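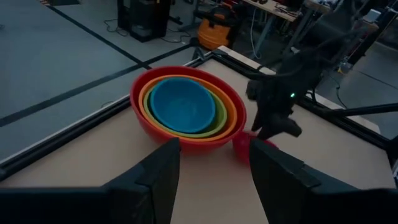
Nobody should ever give up a harbor for a promise, the player on the north shore told me, and certainly not in April, when the ice was going out and every boat on the map would be wanting a place to tie up. This was typed to me at a quarter past five in the morning, and I had not had my coffee.

I was the ferryman on the south shore. I had been the ferryman for so many years that newer players thought I came with the game, like the weather or the gulls, and now and then one of them would click on me over and over, waiting for a quest. I hated to disappoint people, so I would usually think one up. I would tell them to take a sack of barley to the mill and come back with whatever the miller gave them, and off they went, and the miller (a dental hygienist, I later learned, with two little boys and a bad shoulder) got so used to it that she kept a box of old keys and feathers to hand out.

The game was Skindholm. If you never played it, I'm afraid I can't make it sound exciting. You had a shore and a bay and some islands, and you built things very slowly. A barn took the better part of a week. You could fight, and there was a whole page of rules for it, but boats took so long to get anywhere that most people had cooled off by the time they landed. I have seen a war party of longships come across the bay over three days, row up onto the beach, and end up buying cheese.

The player on the north shore was the exception. North – that's what we all said, just North, as though the whole half of the compass belonged to one person – had taken the harbor at Gull Neck in the game's second winter and had charged a toll on it ever since. Two coins a boat. You could go around, but going around added nineteen hours, and your butter spoiled. So we paid, and we complained, and I believe the complaining was what got most of us out of bed.

I had tried everything over the years. I tried to buy Gull Neck, and I tried to starve it out, and once I tried to dig a canal behind it, which flooded my own sheep. North sent me a single line after that. It said: How are the sheep? I didn't answer for a month, and I was grinning most of that time.
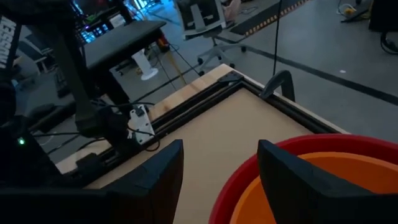
**Wan Valley Online Games Club · Members' Stories**

So when the notice went up from Ludodar that Skindholm would be switched off at the end of the month, you might think the first thing anybody felt would be sadness. I went straight to the map to see who still held Gull Neck.

It was a very polite notice. Ludodar thanked us for our loyalty and offered us all a free hat in their new game, which had dragons in it and matches that were over before your toast popped. I tried it for one evening. I was killed by a lizard, and then by the same lizard, and a child's voice told me to uninstall. The hat was nice.

Back in Skindholm, people had started coming home. That was the part I wasn't ready for. On an ordinary evening that last winter I might have had nobody at the landing at all, only the lantern swinging and the little loop of water sounds that I could have hummed in my sleep. Now there was a line down the path. People who had left to go to college, or to have babies, or over some argument about goats, came walking out of houses that had stood dark for years, and every one of them wanted to be taken across the bay one more time to see some barn they had built. I carried them all. I had a counter by the mast, put in by the game itself, and in those last weeks it went up by 474 crossings, and I was at the oar for every one. My daughter called in the middle of it to ask whether I was eating. I told her I was on the water and would call back, and there was quite a pause on the line.

Each crossing cost two coins at Gull Neck, of course. North never waived it. A woman who had come back just to see the orchard her husband planted, she paid it. The miller paid it. I got hot under the collar and wrote North a long letter, with paragraphs, saying that the coins would be worth nothing in a few days and the decent thing was to lift the chain and let folks through.

And that was when I got my answer, at a quarter past five, about harbors and promises. Then a second message came in under it.

You could always take it from me, it said.

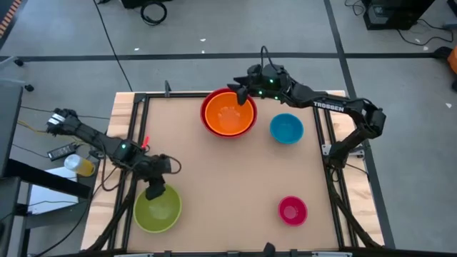
Taking a harbor in Skindholm was mostly a matter of where you put your boats the night before, and I want to explain it properly, as I was proud of the plan. There were five islands that counted. My niece never could follow it on the screen, so I finally told her to picture five bowls arranged across a tabletop, with the large orange one as Gull Neck, and she had it in no time. The trick was that a harbor could only watch its nearest neighbors. If you moved on one of the others, the guard boats went out to look, and for one tide – a tide was forty minutes – there was nothing between you and the chain. I'd known this for years. I suppose everybody had. It just needed more boats than one grumpy ferryman owned, and it needed people to be awake at the same time, and in a slow game that is the hardest thing in the world to arrange.

But now I had a line of people down my path.

I asked them the next evening. I'm not much for speeches, so I typed it out beforehand on the back of the water bill, and then my hands were shaking so much that I left out the middle. It didn't matter. The miller said she was in before I had finished the first line. The goat people said they were in, on both sides of the argument. Somebody wanted to know if there would be cheese. We lashed together everything that floated, the fishing skiffs and the barley barges and one raft with a privy on it, and when I counted up for the tide orders I had 132 boats, which was more than the bay had ever seen at once. The game slowed down so badly that the gulls hung still in the air.

We went on the last night. I had thermos coffee and a blanket, and I'd fed the cat early so that she wouldn't walk on the keys. The barges set off for the far island with their torches lit, making all the fuss they could, and I brought the rest around in the dark with the lanterns out. I kept waiting for the guard boats. They went by us the other way, just as they were supposed to, and I said something out loud to my kitchen that I won't repeat on the club's page.

The chain at Gull Neck was already down.

I sat there with my oar up. All those boats came sliding in behind me and bumped one another, the way they did, with that little wooden knock. There were lamps strung along the whole length of the harbor wall. I had never seen the inside of the place in all those years beyond the toll stone, and I'd always pictured a fort, something with spikes. It was docks. It was dock after dock, with fresh planks, going back and back up the inlet, every one with a number and a rope coiled ready and a post to tie to. North had been spending the toll on docks.

You could click on them to see who had built them and when. The oldest went back to the second winter. The newest had gone up that morning.

I tied up at the first one, since I was in the lead and had to go somewhere, and the others filled in behind me. It took most of an hour. The privy raft got stuck and had to be pushed. North was standing at the end of the wall in a brown coat, no different from the coat any of us had, and I walked over, and for a while neither of us typed anything.

I asked how long it had been going on.

North wrote: You have to have somewhere to put everybody.

Then, after a bit: I thought you'd come years ago. I kept having to make it bigger.

I said I hadn't had enough boats. North said no, that was so, but I'd been very close with the canal. We talked about the sheep. It got late, later than I've stayed up since my daughter was born, and people wandered up and down the docks with torches reading the numbers and calling out to each other when they found some old neighbor tied up alongside. The woman with the orchard had brought apples and was handing them around. The miller gave me a key.

Somewhere in there I remembered that I owed for the crossing, and I counted out two coins and put them on the toll stone, and North took them and wrote me a receipt. I had it open on the screen when the water sounds stopped.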